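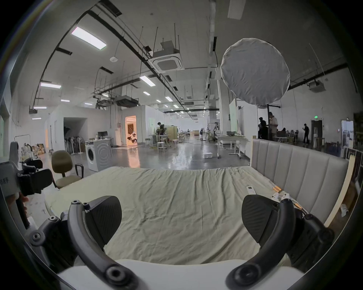 Prepared by the Pokwood Premises Safety Office

Periodic Safety Inspection – Main Studio Floor, Skokel Building
Inspection date: Wed 15 July
Form 545, general areas with furniture and stored goods
Ratings used: S (satisfactory), A (action needed), N (not checked on this visit)

Scope
The inspection covered the open studio floor, the furnished set reached through the lit doorway, and the storage along the walls. The loading area and the restrooms are inspected separately and are not part of this form. Items are rated as found on the day. Comments are given where the rating alone would not be clear to the department.

Section A. Floors and walking routes

A1. Floor surface sound and level – S
Polished concrete. No cracks or raised edges were found on the marked route. Glare from the ceiling lights makes spills hard to see, and floor checks should be made from more than one direction.

A2. Main route to the exit clear – S
Width was measured at the narrowest point and meets the building rule.

A3. Space around furniture adequate – A
Items have built up behind the bed. Access on that side is poor for anyone making the bed or cleaning. Clear to the line of the headboard.

A4. Cables covered or routed along walls – A
One cable cover near the power outlets has lost its end cap. Replace.

Section B. Bed and soft furnishings

B1. Bed frame stable, headboard secure – S
The gray padded headboard was tested by hand and did not move. Fixings to be tightened again in September.

B2. Bed linen fitted and not trailing – A
The sheet was loosely spread and wrinkled. Please refit it and tuck it under the mattress on all sides, so that it cannot catch a foot or a wheel.

B3. Small items not left on the bed – A
A white remote control was on the sheet near the headboard, with another small item, white and orange, close by. Remote controls contain batteries and should go back to the drawer provided when the bed is not in use.

B4. Fire labels present on upholstered items – N
The mattress label could not be reached on this visit. The department is asked to send a copy of the label or the purchase record.

Section C. Leaning and stacked items

C1. Boards and panels stored flat or restrained – A, priority
A light wooden board was leaning at an angle beyond the headboard. A board in this position can slide if it is bumped or if something next to it is moved. It must be laid flat or strapped to a fixed point. This comment was also made at the last inspection, and a reply is requested.

C2. Folded chairs stored safely – S
The black folding chairs are kept in a row against the wall. This is acceptable as long as they stay upright and do not spread into the walking route.

C3. Cardboard boxes stacked safely – A
Boxes are kept at the clothing rack. The lower ones should hold the heavier contents. Cardboard that is no longer needed should be flattened and taken to recycling, as it adds to the amount of material that could burn.

C4. Clothing rack stable and not overloaded – S
Hangers should be spread evenly along the rail.

Section D. Appliances and work area

D1. Washing machine, location and condition – S
Front-loading machine, white. The door seal was clean. The office chair should be moved away from the machine whenever the door has to be opened fully.

D2. Appliance electrical test in date – A
The test label on the washing machine could not be read. Retest and relabel before the next use.

D3. Desk and monitor stable – S
The monitor stands level on the white desk. No comment.

D4. Office chair in good order – S
Back and seat padding intact. The height control was tried and works.

Section E. Fire safety and lighting

E1. Extinguishers in place and in date – S
Major units, checked by the supplier. The seal on each was intact.

E2. Ceiling lights working – S

E3. Lighting inside the furnished set – A
The set is lit with a warm orange light. The level is comfortable, but the change from the brighter floor is marked. Fit a strip of Avuvau edge tape at the doorway so that the threshold can be seen. Lights in the set must be switched off at the end of the day – the switch is on the inside wall.

E4. Combustible items kept clear of lights and outlets – S

Actions and time limits
C1 is to be completed within 2 working days. All other items rated A are to be completed within 10 working days, and the form returned to the Safety Office with the completion column filled in. Item B4 stays open until the record is received.

The department should plan some 19 minutes for the follow-up visit, which will cover the A items only. Equipment need not be moved in advance, except where this form asks for it.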